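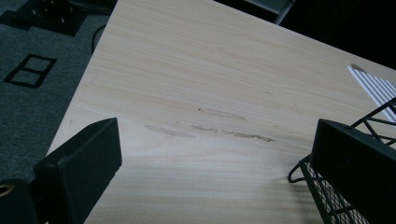 So why would a grown woman with a full-time job sit through four hours of school board meeting on a work night?

Mostly for the reading list. Our district wants to drop the separate civics class in eighth grade and fold it into "Humanities Block," and I wanted to hear somebody explain it to my face.

I got there at 6:30 and the Wondine Middle School library was already packed (they had the tiny chairs out, my knees may never forgive me). The agenda had 16 items on it and civics was number 14, after the bus contract and a very long argument over gym floor resurfacing. If you have never heard adults get heated over polyurethane, I recommend it once.

Okay, the proposal. Right now eighth graders get a full year of civics, one period a day. Under the new plan they'd get it in units scattered through the block, along with English and what the handout calls "community inquiry." I read that handout three times and I still can't tell you how many weeks go to the Constitution. I asked. The answer was that it would "depend on the cohort." My cohort is a thirteen-year-old who thinks the Senate and the Supreme Court are in the same building, so I'd say she could use all the weeks you've got!

Now, I know some of you think I lean one way and some of you think I lean the other, and I got emails from both camps after my August post on the library levy. Fine by me. I don't care if the teacher votes like I do. I care if the kids can read a ballot measure and tell what it does. My dad could do that with a tenth-grade education, and he'd argue with you about it over dinner until the food went cold.

Public comment was two minutes each, with a kitchen timer. Pankaj Mishra, who ran against our current board chair last time and lost by 138 votes, used his to read a question off the citizenship test and ask the board to answer it out loud. Two of them did. The rest shuffled papers. I thought it was a bit of a stunt, but I clapped anyway.

Then there's the money. The block comes with a packaged curriculum from an outfit called Duko, and the price is $2,299 per classroom, every year. We own civics textbooks already! They're old, sure, and the covers are falling off, but the three branches haven't changed since they were printed. One board member said the package "pays for itself in engagement" and I wrote that down word for word so I could be annoyed about it later at home.

To be fair, a young teacher from Rerken Elementary got up and said her students learn more when history and reading go together, and she was good. Really good. If she were teaching the thing I might sign up myself. My worry is what happens in the rooms where the teacher is tired and civics is the easy piece to skip.

They tabled it, so the vote is now 7th December, same library, same chairs. Comment cards have to be in 20 minutes before the start or you don't get to speak. I missed that this time and had to borrow a spot from my neighbor, who only wanted to talk about the bus stop on Shakya Road.

I'm bringing a cushion and my two minutes, typed up. If you've got a kid in the district and want to read my draft first, leave a comment and I'll send it over.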